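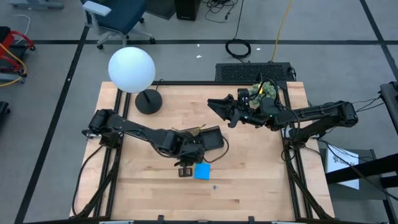 Figure 3. Table top made of narrow planks, light wood.

3.2 Seasonal movement of the boards

Wood takes up moisture from the air and gives it back, and for this reason a wide surface changes its width during the year. In the workshops of Birnasbridge we measured 61 boards, first in November and again after 20 weeks of heating. The table top in Figure 3 is of the butcher-block kind, with pale tan planks and narrow seams between them, and a few small darker brown grain marks can be seen on it. Surfaces of this kind were treated in our study as one board, as it was done already in the Ritano survey. Nine boards were excluded because their ends had been sealed with wax before the first measurement. For the remaining boards the change across the grain was always larger than the change along it, and this agrees with the old rule in the Wernusach joiners' book of 1795. The values for each board are given in Table 2.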